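27 July 2021

Up at five to beat the heat. The thermometer inside the greenhouse door already read higher than the one on the porch, so I propped both ends open and ran the fan while I had coffee.

The tomatoes on the south bench are fine. The peppers are not. Half the leaves on the back row have curled in, and the soil in those pots was dry two inches down even though the drip line is supposed to reach them. I pulled the end cap and almost nothing came out. Flushed the line into a bucket, got a cupful of brown grit, put the cap back on and ran it again. Better, but the last 3 emitters still only weep. I'll replace them when the order comes.

The order is late. I bought the emitters, a new filter and a roll of shade cloth from Culcombe, and the tracking page has said the same thing since last week. I called and was told the cloth is what's holding it up. I asked them to send the small parts now and the cloth later. They can do that, but it means paying shipping twice, so I said no and then spent the morning wishing I had said yes.

For shade I hung two old bedsheets over the west side with clothespins. They look terrible. By two o'clock the benches on that side were cooler to the hand than the ones on the other side, so they stay up.

Read the water meter at noon. 200 gallons since the last time I wrote it down. The rain tank holds 800 when full and it has been empty since early in the month, so all of this is off the house supply now. In April I was letting the tank overflow into the ditch and thinking I had bought one too big.

Sent a soil sample off from the cucumber bed. The new growth is brittle and some of the fruit has corky spots, and the book says that can be boron. The book also says too much is worse than too little, so I'm not adding anything until I see a number. Last year I guessed at magnesium and guessed wrong.

Cleaned out the notebook over lunch and added up the receipts for the greenhouse from the start, panels and all. $1,722, not counting the gravel. More than I had been telling people.

The Waaka lettuce seed came up in the cool corner of the garage, thin but even. I thinned it with scissors and moved the tray closer to the window. The second tray, same packet, same day, shows nothing. I had it on top of the freezer, and I suspect it got too warm up there. Will sow again on the floor.
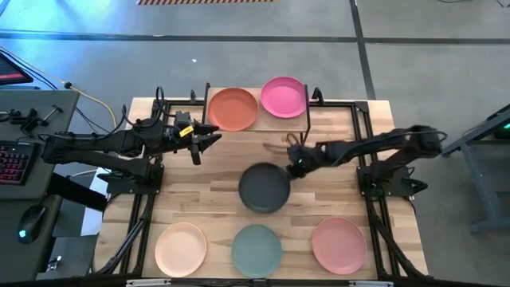
Wood-topped table, black metal frame, concrete floor.

I want the potting bench rebuilt before fall. The one I have is a door on sawhorses and it rocks. I measured the north wall after supper and there is room for five feet, six if I move the hose reel. Priced lumber and then stopped pricing lumber.

Turned the compost. Hot in the middle, dry on the outside, so I soaked it with the dishwater I had saved. The Sterkurero bin lid has cracked along the hinge again and I taped it.

Picked four pounds of tomatoes, one zucchini I had missed for days, and a handful of basil. Closed the south door at nine and left the north one open. No rain in the forecast. Tomorrow: water early, hoe the path, call Culcombe and pay the extra shipping.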